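Aoi Kamata has been rescuing old office computers at the Gillinard repair room since July, and she talks about them the way other people talk about tomato plants. “Oh, I love an open case,” she says, pulling up a stool.

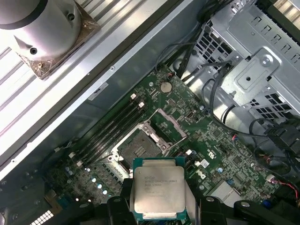
She goes slowly with processors, she tells me, and slower still with sockets. “Those little pins! Bend one and you've lost your afternoon, and maybe the board too.”

Memory she finds more forgiving, though she likes both latches wide open before she starts. 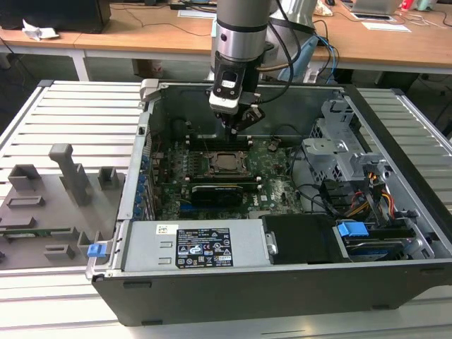 Her first machine took her 11 evenings (she kept every screw in a muffin tin), and she still won't rush the cleaning. “Old paste is like old frosting,” she says, laughing. “You just have to be patient with it.” 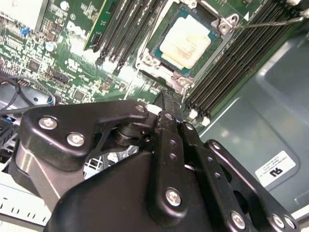 Dried thermal paste on a processor in a Dell computer.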